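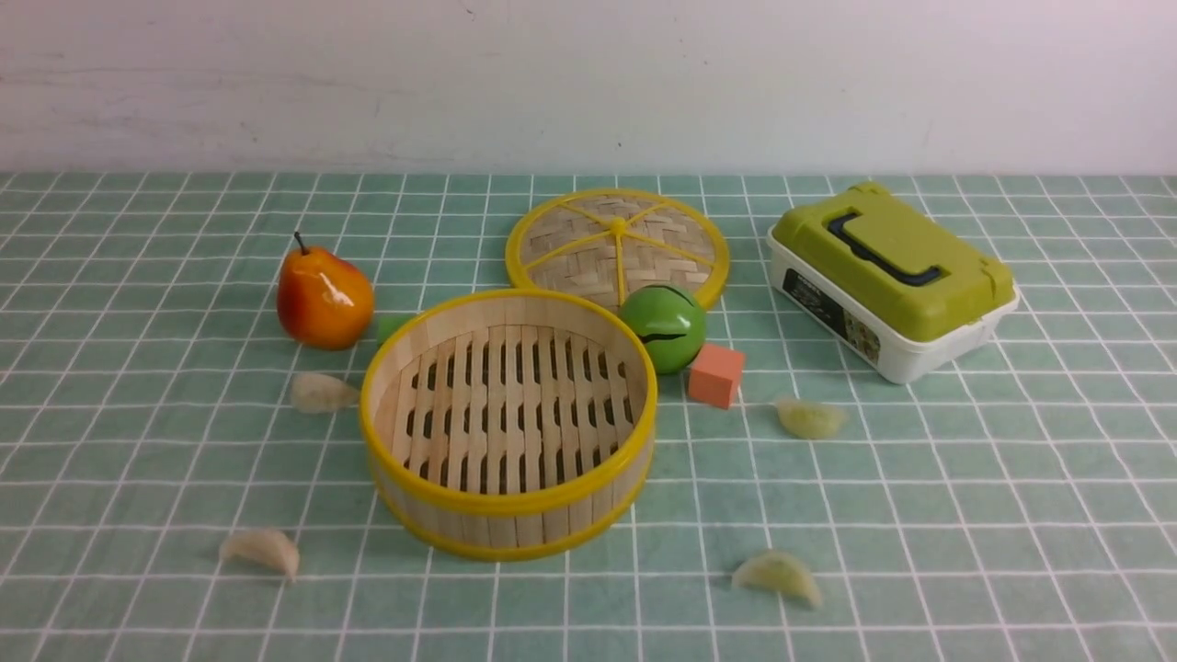 The notice about the August closures on the Furkness range has gone up on the gate at the Plelia end, and the wording has changed again. Last year it gave the closed area as everything inside the red flags. The new one gives it as a block on the map, with grid lines named on all four sides, and leaves the flags as a second check. I prefer this. A grid only works if you can picture it on the ground, and for that I have always used the green tablecloth with the thin white squares: anything round set down on it, a bamboo steamer basket will do, covers parts of several squares and never fills them neatly. A danger area drawn round an impact point behaves the same way, so the closed block has to be bigger than the circle inside it.

The practical changes are small. The path past Cordero farm shuts at 11 in the morning on firing days and stays shut until the flags come down. The gate at the 346 metre spot height is now locked — before, it was only signed. Stock owners with grazing rights still have to ring the range office first, and Olga Carretero tells me the line is answered more often than it was.

Cayetano Campos asked whether the bridleway is affected. It is, for the last 2 kilometres before the road. There is a diversion along the forestry track, which is rutted and holds water after rain.

The map at the gate is printed at a scale too small to read the grid numbers without glasses. I copied the four edges onto my own sheet and would suggest doing the same before walking up there.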